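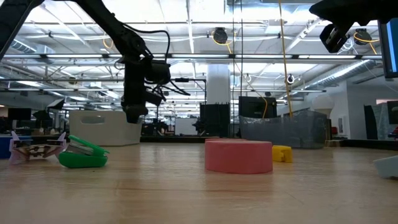 How to oil a wooden tabletop (and which advice to ignore)

Posted February 24, 2018

Search for how to oil a table and you'll get a hundred pages that all say the same thing, most of them written by people with a tin to sell. I've oiled a fair few tables and benches over the years, and I disagree with much of it. This is the method I use on bare or previously oiled timber. It's slow and a bit dull.

First, find out what's on it now

Oil only works if it can get into the wood. If your table has a varnish or polyurethane on it, oil will sit on top and go sticky, and you'll be wiping it off with turps for the rest of the afternoon.

Put a few drops of water somewhere you won't mind a mark, and leave them for ten minutes. If the wood darkens underneath, the finish is thin or gone and you can carry on. If the water sits up in neat beads and the colour doesn't change, there's probably a film finish and it has to come off. The water test can be fooled by wax, so if you think somebody has been at the table with furniture polish, clean it with mineral turps first and test again.

I don't trust the fingernail test. You'll see it recommended everywhere, and all it tells you is whether your fingernail is harder than the table.

Choosing the oil

There are three sorts worth talking about.

Mineral oil never sets. It's cheap and it's fine on a chopping board you're happy to redo every month. On a table it ends up on your sleeves.

Boiled linseed oil does set, eventually. It yellows pale timber more than the tin admits. The raw kind takes so long to cure that I can't see why anyone would bother.

Hardwax oils and "tabletop oils" are mostly a drying oil with something added. I've used the Plokia one and the Hlongwane one on two halves of the same offcut and couldn't tell them apart after a year on the windowsill. The Hlongwane tin cost a good deal more. Buy whichever your hardware store has in the smaller size, because an opened tin will skin over before you get back to it.

As for oils sold as "natural", read the back. Some have metal driers in them and some don't, and the word on the front won't tell you which.

What you'll need

The oil
Sandpaper in 120, 180 and 240 grit, and a cork block
Cotton rags, old T-shirts are good
A vacuum with a brush head
Mineral turps
Gloves
A bucket of water with a lid (see the bit on rags)

You'll notice there's no brush on the list. Brushes put on too much oil and then you have to take it off again.

The method

1. Clear the table and clean it. Warm water, a drop of dish soap, a cloth you've wrung out hard. Let it dry overnight. People skip the overnight part and then wonder why the finish looks patchy.

2. Sand with the grain, starting at 120. If the surface is in good nick, start at 180. Butcher-block tops are glued up from strips, and the grain can run a little differently from one strip to the next, so keep your strokes along the length and don't chase each piece.

3. Move up to 180, then stop at 240. There's a school of thought that says to go to 400. I tried that on a maple bench and the oil hardly went in at all. It looked lovely for a few weeks and then every glass left a ring. Some hardwax makers want you to stop even coarser, and on that one point I'd go with the tin.

4. Vacuum, then wipe with a rag dampened with turps. Any pencil marks or glue smears will show up now. Sand them out and wipe again.

5. Put on a thin coat. Pour a small puddle on the rag, never on the table, and work it in along the grain. Do the underside too if you can get at it. I've heard all the arguments about wood moving unevenly if you only do one face, and I'm not convinced it matters on a thick top, but it costs very little.

6. Wait 20 minutes, then wipe off everything that hasn't soaked in. Use a clean rag and change it when it gets wet. If you think you've wiped enough, go over it again.
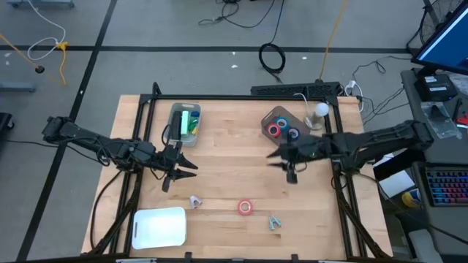 7. Leave it a full day, longer if it's cold or damp. Touch it in the morning. Tacky means wait. The drying times printed on tins seem to have been worked out somewhere much warmer than my garage in March.

8. Rub lightly with a worn bit of 240, vacuum, and put on a second coat. Two is enough for most tables. Three on a desk or workbench. I've read instructions calling for seven and I'd like to see the table.

9. Go easy on it for two weeks. Dry to the touch doesn't mean cured. No wet glasses, no hot plates, no tablecloth.

About the rags

This is one piece of standard advice I won't argue with. Rags soaked in linseed or any other drying oil can heat up and catch fire on their own if they're left in a heap. Put them straight in the bucket, under water, lid on, then check with your local council about getting rid of them.

When it goes wrong

Sticky after three days: too much oil left on. Scrub with turps and a white nylon pad, wipe dry, wait.

Dull patches: the wood was thirstier there. Another thin coat on the whole top, not just the patch, or you'll see the edge of it.

White rings: usually moisture. Leave them a couple of days before doing anything. Plenty fade by themselves. I bought a jar of Drornari ring remover once and it took the ring out along with the colour around it.

Black marks: iron and water reacting with the timber, often oak. Oxalic acid will shift most of them, but read the safety sheet before you open the packet.

How often to redo it

When water stops beading. Ignore the calendar on the back of the tin. Our kitchen table gets a coat most years, and the desk has gone four without one.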